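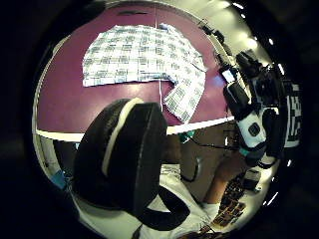

*Checked cloth on the table*

# Stovham Cricket Club: Questions We Get Asked

Hello, and thank you for taking an interest in the club! Lorna Crichton and I put these answers together in June, mostly from things people stop us to ask on a Saturday, and we add to them whenever a new one comes up.

**Do I need to have played before?**

Not at all. Plenty of our second team picked up a bat for the first time as grown-ups, and a few of them will happily tell you how badly it went at the start. Come along to a practice and somebody will throw you some gentle ones until you feel settled.

**When is practice?**

Tuesday evenings at the Jardine ground, from the first week the grass is fit until the light goes. Juniors have the nets first and adults take over when they finish, though nobody minds if you turn up early and help with the fielding drills (we would love it, in fact).

**How old do juniors have to be?**

They can join the soft-ball group at 7 and move up to the hard ball when their coach and their parents both feel they're ready. Anyone under 17 needs a form signed by a parent or guardian, and a helmet is a must when batting against a hard ball, even in the nets.

**How long are your matches?**

League games are 40 overs a side, so you should plan on giving up the whole afternoon. If that's too much with a young family, ask about the midweek friendlies against Skenier, which are short and pretty relaxed and usually done in time for a late supper.

**What should I bring?**

Sneakers with a decent grip, a water bottle and a sweater, as the wind comes straight across that field. The club has 4 kit bags to share, so please don't rush out and buy a bat!

**What happens if it rains?**

The captain makes the call by noon and posts it on the team page. If you haven't seen anything, assume we're playing and set off as usual.

**Who do I talk to about joining?**

Find Lorna at practice for anything to do with juniors, or me for the adult teams.

Callum Halliday
Updated Wednesday, July 28, 2021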